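Looking after football kit at home

Wash the shirt the day it is worn. Mud can wait, but sweat left in polyester overnight is much harder to shift. Turn it inside out so the name and number don't rub against the drum, and do up any zips on tracksuit tops first. Thirty degrees is plenty. Leave out fabric softener, as it coats the fibres and the shirt stops drying properly on the player.

Let mud dry completely before you touch it. Knock the worst off outdoors, brush the rest with an old nailbrush, then soak the shorts and socks in a bucket of cold water for an hour. Hot water sets grass stains. For those, dab on a little washing-up liquid and leave it 20 minutes before the wash.
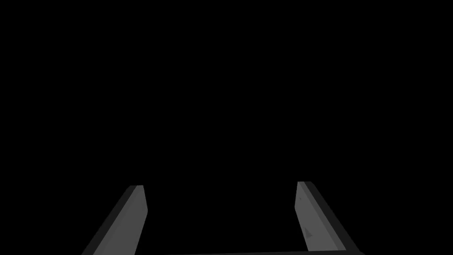 Boots should never go in the machine. Take out the laces and insoles, bang the soles together, and clear the studs with a blunt knife or a lolly stick. Wipe the uppers with a damp cloth and stuff them with newspaper. Change the paper after 3 hours and again before bed. Keep them off the radiator, which cracks the glue along the sole. Metal studs want a smear of Vaseline on the thread, or by Christmas you will need pliers to get them out. We use a Salian stud key, but any that fits will do.

Shin pads get forgotten. Wash the sleeves with the socks and wipe the shells with soapy water on a Tuesday, after training, so they are dry for the weekend.

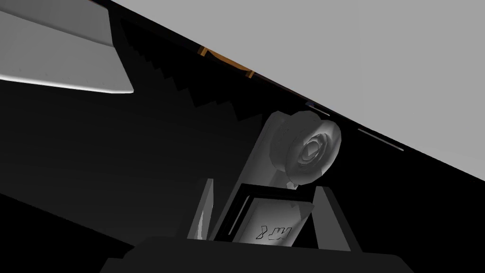

Goalkeeper gloves need more care. Rinse them in lukewarm water, squeezing the palms gently until it runs clear. Don't wring them. Dry them flat in the shade and store them slightly damp, palms apart, because dry latex goes brittle. Ours are Plovetti and have lasted 13 matches on grass.

Balls lose air in a cold shed. Wet the needle before you push it in, pump to the pressure printed by the valve, and let a little out before you put them away for the summer in June.

Kit bags: empty them the same night, shake out the rubber crumb over the bin and leave them unzipped.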